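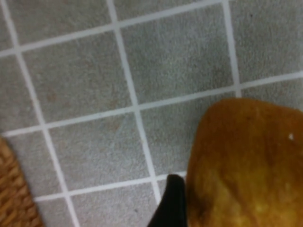 **MEDIA RELEASE**

**Gremevar pauses Clatilness handling arms after grip-release fault**

*For immediate release -- May*

Gremevar has paused unattended operation of its Clatilness handling arms at all customer sites after a fault at the Hulham test kitchen caused an arm to close its gripper again while a staff member was reaching for a dropped item. The staff member received a bruised finger, was treated on site and finished the shift. No one else was hurt.

The fault affects Clatilness units running the control software issued in March. There are 92 units in service, and 73 of them have that version installed. The remaining units use an earlier version and are not affected, but Gremevar is asking their operators not to update until further notice.

**What happened**

The arm at Hulham was picking up food items at floor level, a task used to test how it recovers goods that have fallen during tray and basket loading. It lost its hold on an item and reported the grip as released. The status light changed to green, which tells staff they may reach in. The gripper then closed a second time without a warning tone.

The staff member pressed the emergency stop and the arm halted as designed. The fingers stayed closed and had to be opened by hand with the release key. Hulham staff locked out the unit and called the Gremevar service line at 2:40 pm.

**Cause**

Gremevar's engineers have reproduced the fault on the bench. When an item is soft or has a rounded edge, one finger can keep light contact with it after the other has let go. The March software reads the two contact sensors in turn. If the second reading arrives late, the controller clears the grip and sets the light to green, then treats the late reading as a new item and closes.

The fault was not found in testing before release because the test items were rigid blocks and sealed cartons. Food items were tested on the earlier software only.

"The light said it was safe to reach in and it wasn't," said Lungile Gumede, head of product safety at Gremevar. "That is a serious failure in our software and the operator did nothing wrong. We should have repeated the soft-item tests before the March version went out, and we didn't."

**What operators should do**

- Stop unattended operation of any Clatilness unit running the March software.
- Keep hands clear of the gripper whenever the unit is powered, whatever colour the status light is showing.
- Use the lockout switch on the base before picking up a dropped item. The emergency stop alone does not open the fingers.
- Check that the release key is stored with the unit. Replacement keys are free of charge.
- Report any unexpected gripper movement to the service line, including where there was no contact with a person.

Units may still be used with a trained operator at the controls and the gripper set to reduced force. Instructions for changing the force setting are on page 6 of the operator manual.

**Next steps**

A corrected version is being tested at Hulham and at Gremevar's Matlala workshop. It requires both sensors to read clear for 2 seconds before the light can turn green -- and it sounds a tone before any further movement. The test program now includes bread, fried items and other soft goods. Gremevar will not give a release date until both sites have completed it.

Technicians will install the new software in person and check sensor timing on each unit before unattended operation resumes. Customers will not be charged for the visit.

"We know this leaves some kitchens short-handed over a busy period," said Johannes Zwane, operations manager at Hulham. "Our own unit is staying locked out for normal work until the testing is finished."

**Media contact**

Gremevar communications office, Matlala. Operators with an affected unit should call the service number printed on the base plate and have the serial number ready.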